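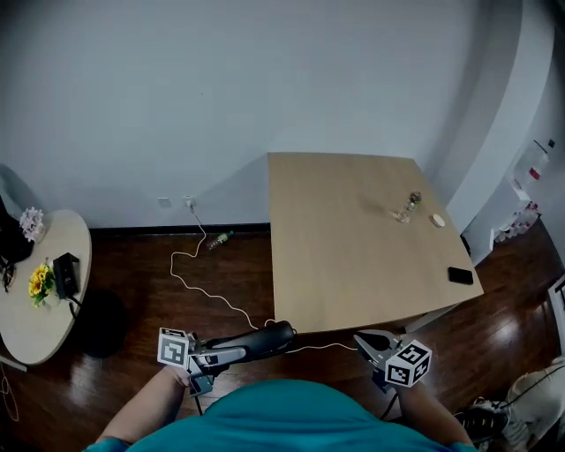
The small birch-coloured table in the front room, almost against the wall, with a cable running from the outlet.

Small tables, short cables: an interview with Gwion Rosser

By Bit-na Yoo
4th July

Gwion Rosser fits out rental rooms for Illel, a furnished-lettings firm, and has spent most of his working life on the question of where a small table should go. His answer starts with the power outlet and works outward.

"People choose the table, then the wall, then they find out where the power is," he said. "By then the charger is lying across the floor and they've bought an extension lead they didn't need."

The room we talked about has a dark reddish-brown plank floor, white walls and a square table with a pale top. Rosser regards the arrangement as close to correct. The table is almost up against the wall, the outlet is low and within reach, and the top carries very little: a phone, a small glass bottle, a small round white object. His objection is to the white cable, which takes several curves over the boards on its way from the outlet.

"The length is the fault. If the run from outlet to table edge is short, a long cable has to put the surplus somewhere, and it will always be the floor. You can coil it, but a coil held with a twist tie gets undone the first time somebody wants to use the phone on the couch."

His preference is a fixed clip on the underside of the top, 25 millimetres in from the edge, with the surplus taken up in a flat tray behind the back legs. He does not use adhesive clips on bare timber. On a painted metal leg he will use them if the surface has been wiped with methylated spirits and left for 15 minutes.

Asked why he favours metal legs for light tables, Rosser was brief. "Stiffness for the section. A timber leg that thin will rack. With metal you can keep the leg narrow and still have somewhere to run a mop."
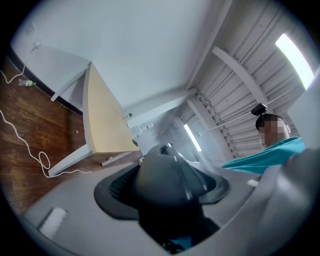

The joint between leg and top is what he checks first at an inspection. Screws driven into a pale softwood or a veneered board loosen with sideways load, and tables on smooth floors get pushed sideways more often than they get lifted. Rosser lifts one corner by hand and watches the opposite leg. If the top moves before the leg does, the fixings come out and go back in with a longer thread.

Gloss floors bring a second problem. The finish shows every scratch in low side light, and a bare leg end with grit under it will mark the boards in a season. He fits felt pads and replaces them each December, when most of his rooms are between tenants. Illel had 134 tables on its register at the last count, and he has changed the pads on all of them.

"Felt is cheap. Recoating a floor isn't. I had an owner argue with me over the price of a packet of pads and then pay for seven boards to be sanded back."

On the gap behind a table he was less definite. Kha Bạch, who trained him, left a finger's width so that the baseboard set the distance and the top never touched the paint. Rosser now pushes the table in until it almost meets the wall. Small things roll off the back otherwise, he said, and a bottle on the floor beside the skirting can stay there for months.

He has no strong view on colour. Pale tops show rings from cups and dark ones show dust, and tenants complain equally of both. He would like outlets to be set higher, at table height, and has asked for it on two renovations. One electrician agreed.

Recent items
Drawer runners: when to replace and when to wax
Gilang Tuhumury on sealing plank floors
The Tavska folding desk, one year on
Đức Giáp: storage under the window

Contact the editor | © Timus Household Quarterly | Back to top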